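ロボット設備導入論 第4回配布資料
見積書に載らないもの

最終更新:11月
文責:アジョア・テテ

前回は腕の本体価格で話が終わってしまいました。受講者の大半がそこで満足した顔をしていたのが気がかりです。
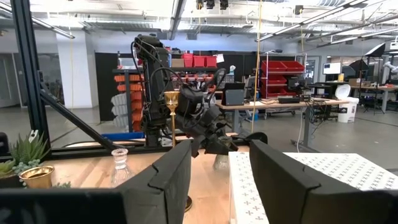
本体の値段は、設備予算の中でいちばん調べやすく、そのぶん全員がいちばん長く議論する項目です。架空でない請求書を一度でも受け取った人は、残りの欄の話をしたがります。

1.付帯費の拾い出し
演習で使うロスホルム計画の予算では、本体が全体の53%でした。残りは架台、ハンド、ケーブル、照明、校正用の板、据付工事、教育費です。初稿では本体が73%になっていました。差の20ポイントは値引きの成果ではなく、書き忘れです。

2.ハンドは別売り
腕だけ買うと、たいへん高価な棒が届きます。多指ハンドにするか平行グリッパにするかは、つかむ物の一覧を作ってから決めること。透明なコップや細い脚の杯が一覧にあるなら、カタログの可搬重量はほとんど慰めになりません。指先のパッドは消耗品費に計上します。「備品」に入れた班は、二年目に稟議書を書くことになります。

3.床と天井
設置面積は腕の可動範囲で見積もります。図面上の台座の寸法で申請すると、隣の机の持ち主と親しくなれます(悪い意味で)。配線経路と照明の取付位置も同じ図に描き込んでください。

4.納期
ルレオ社の見積有効期限は2か月、学内の承認にかかるのは4か月。この引き算は各自でどうぞ。再見積の手間は工程表に最初から一行取っておきます。

課題:自班の予算表に保守費の行を加え、金額の根拠を一文で添えること。「例年どおり」は根拠と認めません。初年度の設備に例年はありません。

提出先はTA(ティア・パーソンズ)。締切は次回の講義開始時です。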